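The Drokgate kit costs $150, and for a roll of screwdrivers that had better mean something. I bought mine in October with my own money after the second person in a month told me it was the last driver set I'd ever need. I have owned four of those.

## What you get

A gray canvas roll, a ratcheting handle, a plain handle, two extensions, a torque handle and a tin of bits. The box says "1,004 uses," a number I've tried to make sense of and can't. The leaflet doesn't explain it. If you multiply bits by handles by extensions you get something, but you don't get that.

The canvas is good. The stitching on my roll had already started to pull at one corner when I opened it, and Drokgate's support desk took a week to tell me this was "within tolerance."

## The handles

I like the plain one. It's heavy at the back, it spins freely under a fingertip, and it doesn't have a logo where your palm goes. If they sold it alone for $30 I'd stop writing now and tell you to buy it.

The ratchet is another matter. It has a fine, clicky action that feels expensive in the hand, and then you put it on a small screw and the drag in the mechanism is enough to turn the screw back with it. You end up pinching the shaft with your other hand. My old Pratton, which cost a third as much and has been dropped down a stairwell, doesn't do this.

## The torque handle

Most of the price is in this one part, so I spent most of my time on it. It's preset, with a click at the top, and it's pitched at people who work on boards and sockets and worry about overdoing it. Fair enough. A processor socket with its hinged metal bracket is the sort of thing you'd rather not tighten by feel. 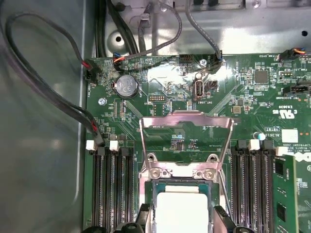
## Does it hold its setting?

Mine did for a while. I checked it against a borrowed tester when it was new and it was close enough that I had no complaint. After 300 clicks I checked again and it had drifted low. Low is the safer direction, I suppose, but the leaflet promises no drift over the life of the tool, and 300 clicks is a couple of busy weeks in a repair shop.

Jamie Pickering, who lent me the tester, thinks I got a bad one. Maybe. I asked for a replacement to compare and was offered a discount on a second kit.

## Bits

The cross-head bits are the best thing in the tin. They seat deep and they haven't rounded. The small star bits are softer than they should be, and I twisted the tip of one on a case screw that wasn't even very tight. The hex bits are fine. There are far too many security bits, included I assume to make the tin look full, and no long flat blade at all.

The bit magnet is weak. With the long extension on, a screw hangs at an angle and drops off if you breathe near it. Anyone who has tipped a computer on its side to fish a screw out from under a board will know how I feel about that.

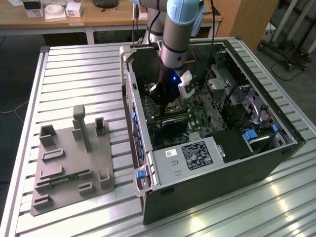 *Desktop tower on its side, side panel off.*

## Against the others

The Ackroyd set is cheaper and uglier, with a plastic case that won't stay shut, but its magnet would lift a spoon. It has no torque handle. For general work around the house I'd take it over the Drokgate every time.

The Cletora kit is closer in price and does include one, adjustable too. The adjustment ring slips if you grip it wrong, and I gripped it wrong a lot. I still trusted it more, mainly for coming with a printed test result.

## Would I keep it?

The plain handle and the cross-head bits live on my bench now. The rest is in a drawer, in its very nice canvas.

**Good:** plain handle, cross-head bits, the roll (apart from that corner)

**Bad:** ratchet drag, weak magnet, soft star bits, support

**Score:** 3 out of 5, and I'd drop it to two if you're buying it for the torque handle. Wait for a sale, or ask whether they'll sell you the one handle. I did ask. They said it was something they were "looking at."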